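Chapter 4
Heat, Browning, and the Stubborn Life of Stains

Every kitchen keeps a diary, and most of it is written in brown. Toast is brown on purpose. So are pie crust, roasted onions, and the outside of a good potato. The film on the back wall of the oven got there by much the same chemistry and receives far less praise.

In this chapter we look at what heat does to sugars, proteins, and fats, and why the results taste wonderful on bread and look terrible everywhere else. We begin with browning (Section 4.1), move on to the slow hardening of cooking oil (4.2), and end with cleaning (4.3), a section students tend to skip and later wish they hadn't.

A brown mark on a pale surface, and a toaster oven with a metal handle and four knobs.
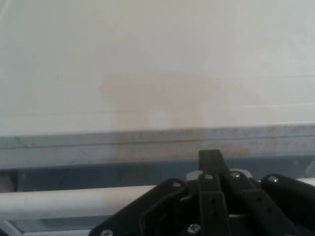
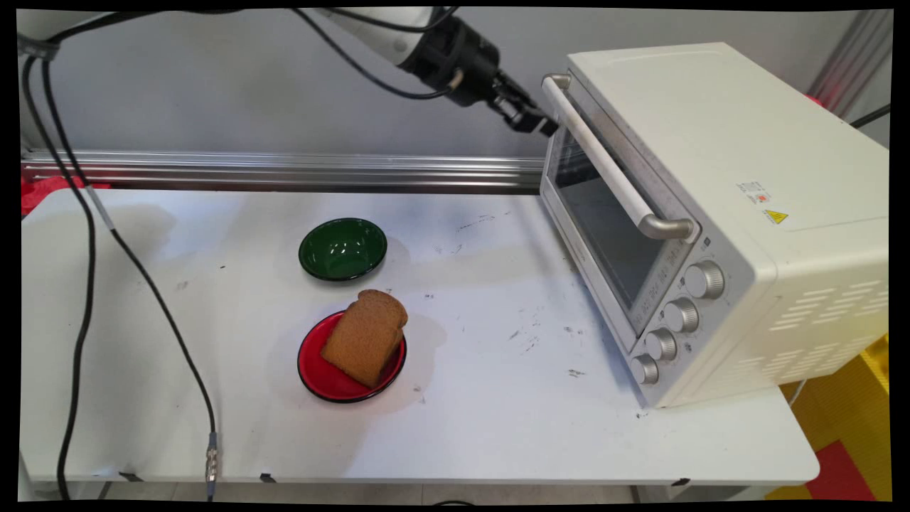
Soap alone will not shift old baked-on oil, according to Gönül Kılıçarslan, who adds that most people give up at the very moment the soaking starts to work. Her advice is to spread on a paste of baking soda and water, leave the room, and find something else to feel guilty about. We will test this in Lab 4B, with a waiting time of 90 minutes and a control tile that gets no paste and no sympathy.

Fresh oil is a liquid and wipes away. Heated in air, its molecules link up into long, tangled chains — the same thing that happens, on a more respectable schedule, when linseed oil dries on a painting. Once linked, they have no interest in your sponge.

Before you read on, write down what you think separates a browned food from a burned one. Keep your answer. You will need it for Problem 23.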